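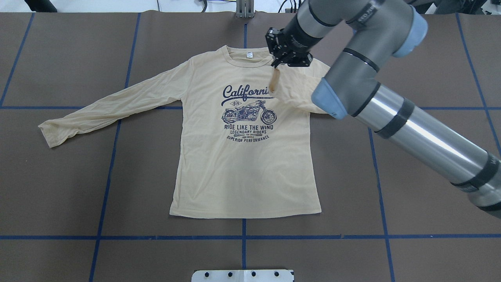

Okay, I promised a longer thread on the cloth-folding work once I had numbers I trusted, and as of this week I do, so get yourself a coffee. July 15, 2025, for anyone reading this later and wondering which version of the policy I mean.

2/ The question was a small one. When you teach a two-armed robot to fold clothes from recorded demonstrations, does it help to throw in lots of messy starts? I mean sleeves bunched up, hems turned under, the whole thing crooked on the table. Our older set (we call it Nirby) was nearly all tidy starts, bless it.

3/ So we recorded a new one, Trorkuvero, which has 1,514 demonstrations and starts from pretty much any state a shirt can get itself into. Same arms, same grippers, same network, same training time. I was very strict with myself about that, after an embarrassing episode last August when I changed the learning rate along with the data and couldn't tell you which one had done anything.

4/ The test was 11 garments the policy had never met in training, with the same starting poses for both versions. We called a fold good if the edges lined up within about 2 centimeters. I know people argue over that threshold and I'm happy to argue too, come find me!

5/ With Nirby, 2 of the 11 came out as good folds. With Trorkuvero, 10 did. I ran the whole thing again the next morning because I didn't believe it, and got the same 10.

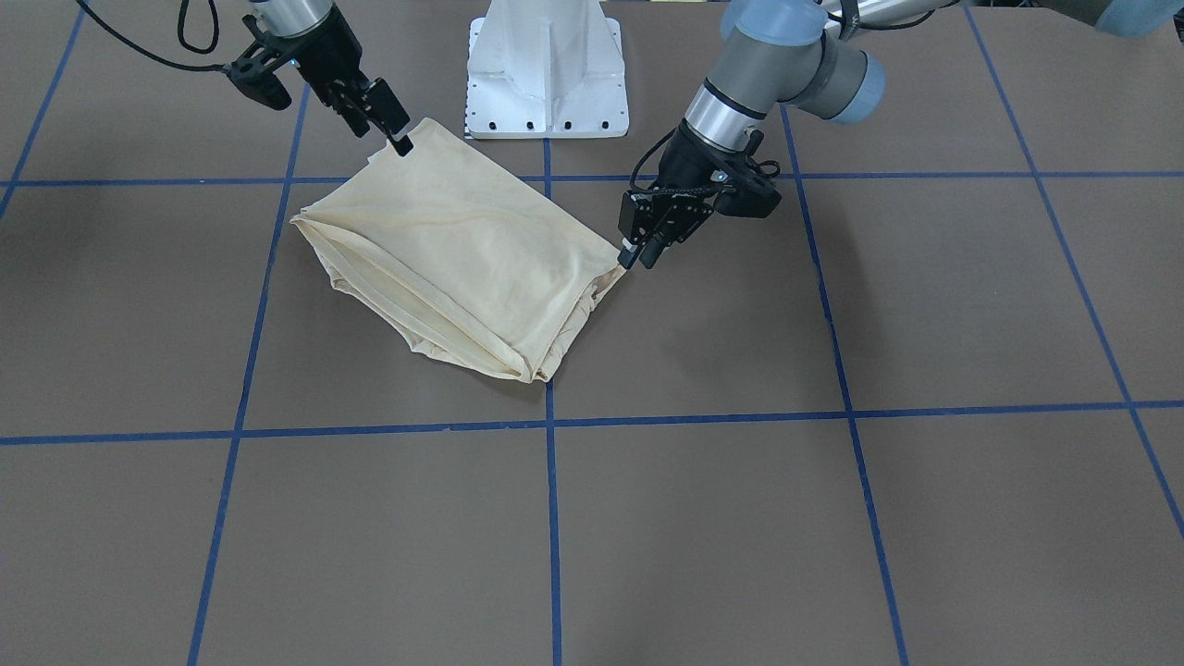

Both grippers on the cloth, one at each upper corner.

6/ Two-handed holds like this one are where I think most of the gain comes from. The Nirby policy loved to close one gripper, wait, and then go hunting for the second corner after the cloth had already slid. The new one brings the arms in much closer together in time. I haven't proven that's the cause, mind you, I've just watched an awful lot of folding.

7/ The one it still missed was a long-sleeved shirt where a cuff got trapped under the body. It folded the rest very nicely and left the cuff sticking out, and I have to admit I felt for it.

8/ Things I'd like to be careful about: it's one table, one lab, and 11 garments is a small test. Everything was thin, soft fabric too. I would not bet my lunch on it folding a heavy hoodie, let alone a fitted sheet (I can't fold one either).

9/ Next we're trying Tennant, our smaller policy, on the same data, to see how much of this survives on a cheaper computer. The write-up will go on the Nornia project page along with the failed runs. Questions very welcome, I'll be answering replies most of the evening.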